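How do I keep a sourdough starter alive in a chilly house?

Wilma Bosman
Posted in Bread and Baking, November

Hello all, and thank you in advance for your patience with a beginner! I was given a jar of starter by a neighbor when we moved to Clestbridge, and all through the summer it bubbled away beautifully and gave me a nice loaf every week. Now that the weather has turned, the poor thing just sits there. I feed it at 7 in the morning, same flour and same jar as always, and by supper it has barely moved. There's a little gray liquid on top and it smells sharp, a bit like nail polish remover. The house is cool during the day, as I only put the heating on in the evening. Have I killed it? I'd hate to have to tell her.

Murdo Lindsay
Over 1,000 posts

Wilma, please don't worry, I very much doubt you've killed it. Starters are tougher than they look, and mine once spent most of a winter forgotten at the back of the fridge and still came round (it took a few days of coaxing, mind you). The liquid is only a sign that it's hungry, so pour it off or stir it in, whichever you like. The sharp smell is the same story.

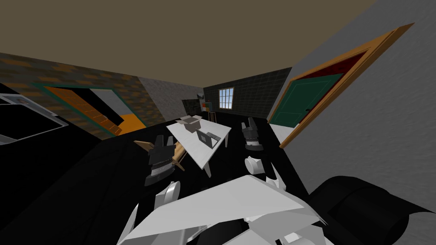
What I would do is throw out all but a spoonful and feed that with equal weights of flour and lukewarm water, morning and evening, for 5 days. Use a bit of whole rye if you can get it – it perks them up no end. Then find the jar a warmer spot. Mine lives in the oven with only the light on, and I put a note on the door after a very sad morning when I preheated it for scones. If you ever see pink or orange streaks, or fuzz, throw the whole lot away and start over.

bilutex_baker

get a heat mat, the seedling kind. 15 bucks. done

Rankin from Trelberg

I agree with Murdo on nearly everything, though I'd skip the oven if you share a kitchen with forgetful people! I stand my jar on a table away from the window, wrapped in a dish towel, and simply let it take its time. In cold weather that can be 3 times as long as in July, and the bread tastes all the better for it.
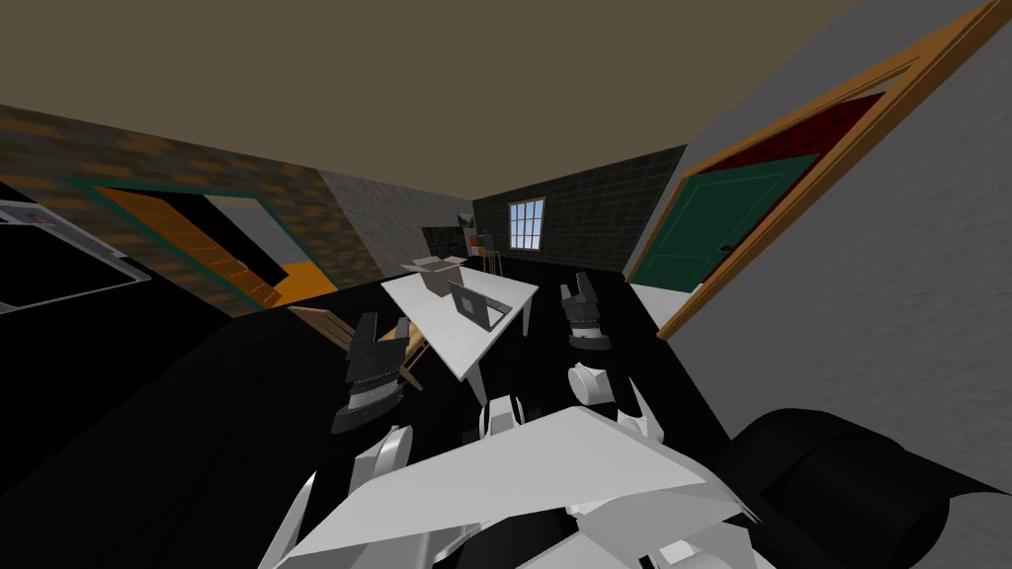
The long white table, set at an angle to the back wall.

Put a rubber band around the jar at the level of the starter when you feed it, and go by that instead of the clock. Let us know how the next loaf comes out, Wilma.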